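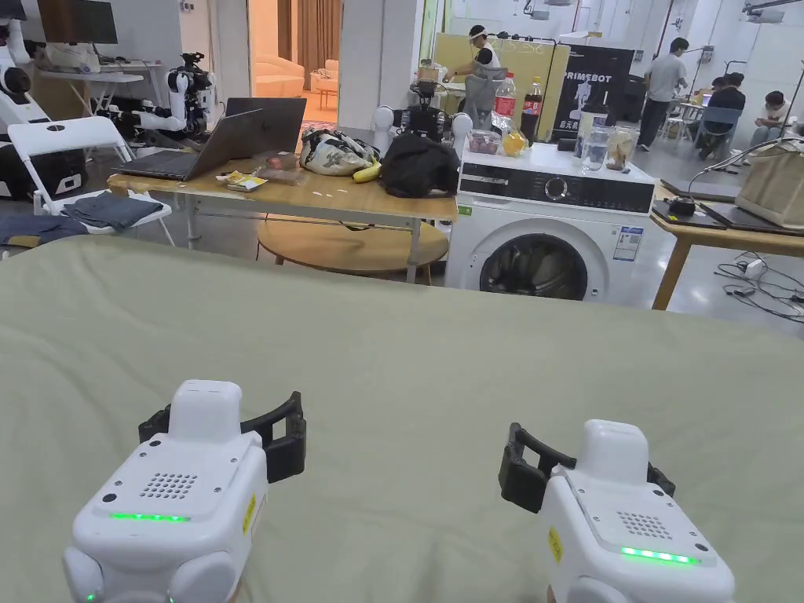 Notebook > Textiles > Utility room

May 2020 — sheet folding, green flat sheet

Purpose: settle on one fold for the large sheets so they stack the same way on the Etcombe shelf. The sheet used is the light sage-green one. Work surface is the broad one facing the washing machine; the sheet covers it, with room to square the corners by hand.

Room as it stands. Wooden table with white metal legs is in use for the laptop and everybody's food, so it is out as a folding surface until cleared. The low round table is stored under it and is too small for anything wider than a pillowcase. Top of the washer is also taken: water bottle, Coca-Cola, the tub of dark purple fruit, the clear jug. Bottles to come off before any spin cycle. I would like the whole washer top kept free as a landing spot for finished folds, but that needs somewhere else for the drinks.

Method
1. Lay flat, hems parallel to the long edge of the surface. Smooth from the middle outward.
2. Fold in half lengthwise, hem to hem. Check both corners before pressing the crease.
3. Fold in half lengthwise again.
4. Fold the short ends to the center, leaving a gap of 2 cm at the middle.
5. Close like a book. Press flat with the forearm.

The gap in step 4 matters more than expected. Without it the closed fold bulges along the spine and the stack leans. Tried it both ways on the same sheet.

Target footprint is 27 cm on the short side, set by the Etcombe shelf. Last result came out slightly over. Error seems to enter at step 2: if the hems are off there, the later folds carry it through and it shows at the open edge. Re-did step 2 only and the edge came in.

Wash notes. Workneh load sheet says 70 percent drum fill for flat linens. Anything fuller and the sheets come out twisted into a rope, and it takes longer to untwist them than to fold them. Zutel liquid, normal dose. No softener on this batch — it makes the cotton slide during step 3.

Labels: Derkine tags go on the spine side, lower corner. Existing stack has them on either side, correct as sheets come through.

To do
- clear food off the wooden table, wipe down, retry there for height
- same fold on a fitted sheet (step 2 will need changing, elastic corners tucked first)
- find the long ruler
- ask whether the round table can go back to the other room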